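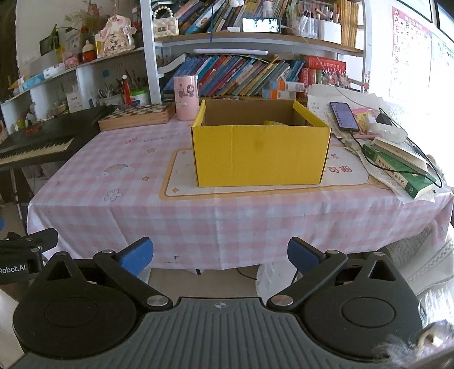 Offener gelber Karton auf einem Tisch mit rosa-weiß karierter Decke

Flurnomsteader Missionskreis

Stand: März | Redaktion Gemeindelexikon
4 Kommentare | 19-mal geteilt

Der Flurnomsteader Missionskreis (Kurzform: FMK) ist ein überkonfessioneller Zusammenschluss evangelischer und freikirchlicher Gemeinden mit Sitz in Flurnomstead. Er dient der gemeinsamen Aussendung und Finanzierung von Missionaren, die von einer einzelnen Mitgliedsgemeinde nicht dauerhaft getragen werden könnten. Dem Kreis gehören 31 Gemeinden an. Eine eigene Missionsgesellschaft im rechtlichen Sinn ist er nicht; Dienstverträge werden mit den jeweiligen Partnerwerken geschlossen.

Entstehung

Der Kreis ging aus einem Gebetstreffen hervor, das vier Gemeinden reihum in ihren Räumen abhielten. Anlass für eine festere Form war die Rückkehr einer Familie aus dem Auslandsdienst, deren Unterhalt nach dem Wegfall eines Hauptgebers nicht mehr gesichert war. Die beteiligten Gemeinden vereinbarten daraufhin einen Ausgleichsfonds, aus dem kurzfristige Lücken gedeckt werden. Der Fonds besteht bis heute und wird nach dem früheren Tagungshaus als Julline-Fonds bezeichnet. Das Haus Julline selbst wurde später verkauft – die Treffen finden seither im Gemeindezentrum Ansari statt.

Organisation

Oberstes Organ ist die Delegiertenversammlung, in die jede Mitgliedsgemeinde unabhängig von ihrer Größe eine stimmberechtigte Person entsendet. Sie tritt im März zusammen und beschließt über Aufnahmen, Haushalt und Aussendungen. Für eine Aussendung ist eine Zweidrittelmehrheit erforderlich, für alle übrigen Beschlüsse genügt die einfache Mehrheit. Zwischen den Versammlungen führt eine Geschäftsstelle die laufenden Angelegenheiten.

Die Lehrgrundlage beschränkt sich auf das Apostolische Glaubensbekenntnis. Fragen der Taufe und des Amtsverständnisses bleiben den Gemeinden überlassen. Wer ausgesandt wird, ist an die Ordnung der Heimatgemeinde gebunden.

Tätigkeit

Der Kreis unterstützt 19 Personen im Auslandsdienst, überwiegend in Bibelübersetzung, Krankenpflege und theologischer Ausbildung. Jeder Person ist eine Patengemeinde zugeordnet, die den Briefkontakt hält und Heimataufenthalte vorbereitet. Während eines Heimataufenthalts sind Besuche in mindestens drei weiteren Mitgliedsgemeinden vorgesehen.

Unter dem Namen Jeletti erscheint ein Rundbrief mit Gebetsanliegen und Berichten aus den Einsatzgebieten. Die gedruckte Ausgabe geht an 357 Bezieher. Berichte aus Ländern mit eingeschränkter Religionsfreiheit werden ohne Orts- und Personenangaben abgedruckt; eine elektronische Fassung dieser Beiträge gibt es nicht.

Finanzierung

Die Einnahmen stammen aus Umlagen der Gemeinden, zweckgebundenen Spenden und Kollekten. Die Umlage richtet sich nach der Zahl der erwachsenen Gemeindeglieder. Zweckgebundene Spenden werden ohne Abzug weitergeleitet, die Verwaltungskosten trägt allein die Umlage. Übersteigen die Eingänge für eine Person den vereinbarten Bedarf, fließt der Überschuss mit Zustimmung der Geber in den Julline-Fonds.

Siehe auch: Aussendung, Heimataufenthalt, Patengemeinde

Kontakt | © Gemeindelexikon | Nach oben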